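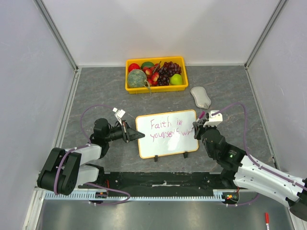 Ita Dunne
@itadunne · août · 19 posts

Je rentre de quatre nuits dans un hôtel de bord de mer et je vais tout vous raconter, parce que j'ai payé assez cher pour en tirer au moins un fil.

L'établissement s'appelle le Prolley. Ancienne villa de négociant, posée au-dessus d'une crique, façade crème, volets bleus, un escalier extérieur que toutes les brochures photographient et que personne n'emprunte car il mène au local à poubelles.

J'avais réservé une « chambre Horizon ». Il existe aussi la « chambre Marine », la « chambre Rivage » et la « chambre Charme ». Pour ceux qui débutent dans l'hôtellerie : Charme veut dire sous les toits, côté parking. Rivage, on entend la mer. Marine, on la sent. Horizon, on la voit, à condition de se tenir dans la baignoire.

Je me suis tenue dans la baignoire. Vue superbe, rien à redire. J'y ai pris deux cafés et passé un coup de fil à ma sœur.

La nuit était à 170 euros sans le petit déjeuner. Le petit déjeuner était à 19. J'ai fait le calcul que tout le monde fait, à savoir combien de mini-croissants il faut avaler pour rentrer dans ses frais, et j'ai échoué le premier matin au septième.

Mention spéciale à la machine à crêpes. On appuie sur un bouton, on attend, une crêpe sort sur un petit tapis roulant avec la majesté d'un bagage à Roissy. Il y avait une file. Un monsieur en peignoir donnait des conseils à ceux de derrière.

La réservation, maintenant. Je suis passée par Clollex, le site qui vous écrit « plus qu'une chambre à ce prix ! » en rouge. J'ai donc réservé en onze secondes, en apnée. Arrivée sur place, la réceptionniste m'a demandé si je voulais changer d'étage, l'hôtel étant à moitié vide.

Clollex m'a ensuite envoyé un message pour savoir comment se passait mon arrivée. J'étais dans le train. Puis un autre pour savoir comment s'était passé mon séjour. J'étais à la réception, avec ma valise, en train d'arriver.

La réceptionniste était d'ailleurs parfaite. Elle m'a donné la clé, une vraie clé, avec un gland en passementerie gros comme un poing. Impossible à perdre, impossible à mettre dans une poche non plus. Je me suis promenée quatre jours avec ce truc à la main comme une gouvernante de roman anglais.

Le dîner. Le restaurant de l'hôtel s'appelle Dzene. J'ai demandé comment ça se prononçait. La serveuse m'a dit « zen ». Le maître d'hôtel a dit « dzéné ». Le monsieur au peignoir (habillé, le soir, je précise) soutenait qu'il fallait dire « djène » et que c'était de l'ancien vénitien. On a fini par dire « en bas ».

En bas, donc, la carte ne comporte pas de plats. Elle comporte des mots. « Lieu. Fenouil. Mémoire. » J'ai pris ça. Il y avait bien du lieu, il y avait bien du fenouil. La mémoire, je crois que c'était la sauce.

Je dois être juste : c'était très bon. Le lieu était cuit au millimètre, et il y avait sur le pain un beurre aux algues que j'ai fini à la cuillère pendant que ma voisine de table regardait ailleurs par politesse. Merci madame.

Le menu complet était à 60 euros, accord mets et vins en supplément. Le sommelier m'a présenté un blanc « un peu timide en bouche ». Il l'était. Au troisième verre il s'est ouvert, moi aussi, et j'ai raconté au sommelier la succession de ma tante.

Le deuxième jour, excursion. L'hôtel prête des vélos « gracieusement ». Le mien avait trois vitesses dont une imaginaire. J'ai suivi le chemin des douaniers jusqu'au village de pêcheurs, où il reste une conserverie transformée en concept store, un marchand de marinières et un bateau. Le bateau est à vendre.

À midi j'ai mangé au port, chez une dame qui n'a ni carte ni mots. Elle a dit « maquereau ou rien ». J'ai pris maquereau. Avec les frites et un quart de blanc pas timide du tout. Si vous passez par là, c'est la porte verte, après la cale. Elle ferme quand elle n'a plus de maquereau, et j'ai vu des gens repartir à 13 h 10 avec une tête de deuil.

Retour en côte, face au vent, avec la vitesse imaginaire. Je n'en dirai pas plus — j'ai été doublée par un enfant en draisienne.

Troisième jour : le spa. Le Prolley a un « espace bien-être Justau », du nom de la gamme de produits qu'on essaie de vous vendre en sortant. Le soin signature s'appelle « Le Grand Lâcher ». Il dure 84 minutes. J'ai demandé pourquoi 84. On m'a répondu que c'était étudié.

On vous allonge, on vous couvre de boue tiède, on vous emballe, et on vous laisse seule avec un enregistrement de vagues. La vraie mer était à deux cents mètres et on l'entendait très bien par la fenêtre, légèrement décalée. J'ai eu la Manche en canon.

À la sortie, tisane, peignoir, fauteuil en osier, et un questionnaire. « Sur une échelle de un à cinq, vous sentez-vous recentrée ? » J'ai mis quatre. Je ne sais pas où j'étais avant, donc difficile de juger la distance.

Dernier soir, orage. Coupure de courant à 21 h, en plein service. Le maître d'hôtel a sorti des bougies, la cuisine a envoyé ce qu'elle pouvait envoyer sans électricité, c'est-à-dire des huîtres, du jambon et tout le beurre aux algues. Plus de mots sur la carte, plus de carte. Les gens se sont mis à parler d'une table à l'autre. Le monsieur au peignoir a chanté. Il chante bien, c'est agaçant. Le meilleur dîner du séjour, de très loin, et il n'a pas été facturé. J'ai vérifié deux fois.

Le matin du départ, j'ai rendu le gland. J'ai eu un petit pincement, je m'y étais faite.

Bilan, puisqu'on me le demande déjà en message privé. Est-ce que c'est trop cher : oui. Est-ce que j'y retourne : en octobre, j'ai regardé les tarifs dans le train. Prenez une Rivage, gardez la différence pour le maquereau, et ne payez pas le petit déjeuner si vous calez avant le huitième croissant.

Réponse groupée à ceux qui m'écrivent « et en famille ? ». Il y avait des enfants, ils avaient l'air contents, ils passaient leurs journées devant la machine à crêpes. Le lit bébé est gratuit, la chaise haute aussi. Pour la plage, prévoyez les sandales en plastique : la crique est en galets et descend d'un coup.

Pour les chiens : acceptés, avec supplément. J'ai croisé un teckel dans l'ascenseur, il avait une gamelle à son nom et une meilleure chambre que la mienne. Il voyait la mer sans monter dans la baignoire.

Et pour Véro qui demande s'il y a une bouilloire dans les chambres : oui, avec deux sachets de thé, un sachet de décaféiné et une seule tasse. J'ai réclamé une deuxième tasse par principe. Elle est arrivée sur un plateau, sous cloche.

Clollex vient de m'écrire. Ils veulent savoir comment se passe mon arrivée.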